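The cup question, again

Regulars at Skemstead will know that I have never been convinced by takeaway cups with pictures on them. A cup has to keep coffee off your coat. Anything beyond that is somebody in an office trying to look busy. So when the Sitis samples arrived for us to try on the drinks table I said I would handle every one of them before I let a word of praise into this newsletter, and I have kept to that.

The sales sheet makes large claims. The lid is "secure in one press". The paper is "comfortable at any temperature". The drawings are meant to "start a conversation", and I can report that the only conversation they started with me was about the price, which is 1,108 for the full case if we take the printed ones and a good deal less if we take plain.

My own view is that the lid matters more than all the rest put together. We had Palma lids through the summer and I still have the stain on a good scarf from the June fair. You pressed them down, they clicked, and then they came up on one side as soon as you tipped the cup to drink. A click proves very little.
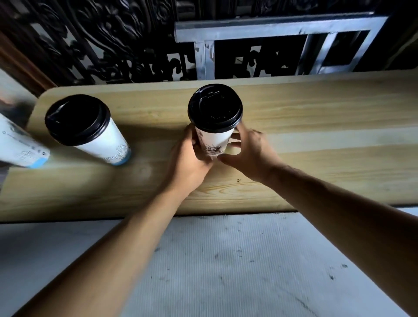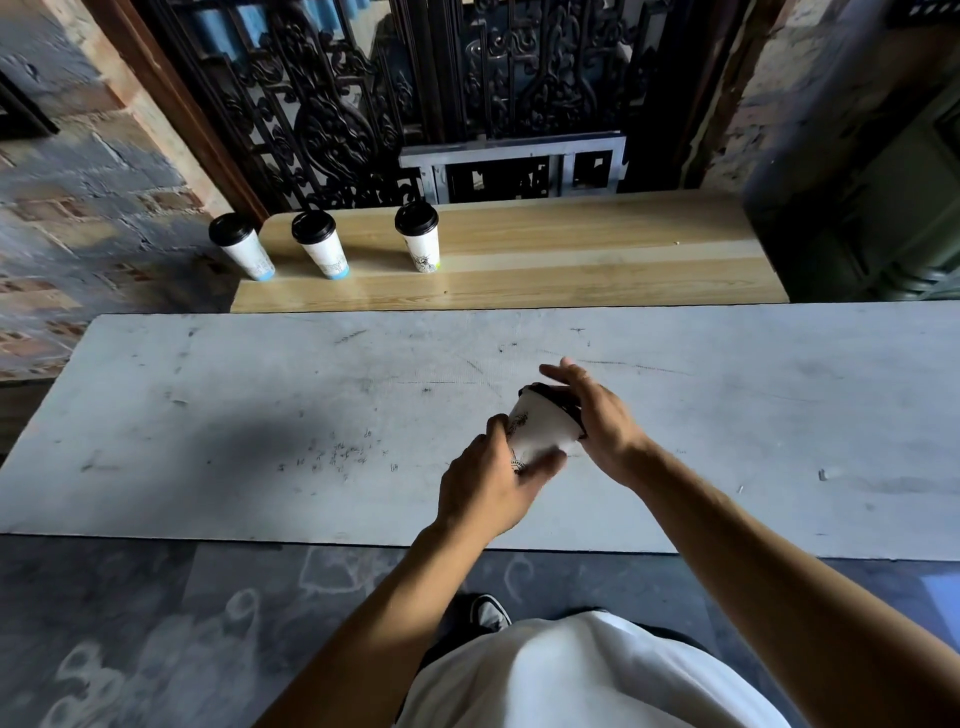
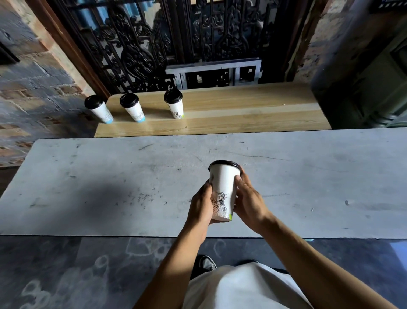

White paper cups with black plastic lids and line drawings on the side.

Efa Nicholas thinks I am being unfair. She likes the one with the Statue of Liberty and says people will want to keep it. Perhaps they will, though I can't see what the Statue of Liberty has to do with a Saturday stall in Skemstead, and a cup that gets kept is a cup on somebody's windowsill with a brown ring drying in the bottom.

She has a better point about telling drinks apart. With different pictures you might remember which tea is yours when you put it down. I would still take a pencil and write a name on a plain one, as we did at Skedley, where we got through 228 cups in a morning and I heard no complaints about the artwork.

So I am not recommending the full case yet. Sitis will sell us a box of 101 (an odd number, and I did ask) and I suggest we start there, fill them properly hot, and walk the length of the car park with them. If the lids stay on I will say so in the next issue - in small print. Anyone who wants to join in should bring their own biscuits and wear something dark.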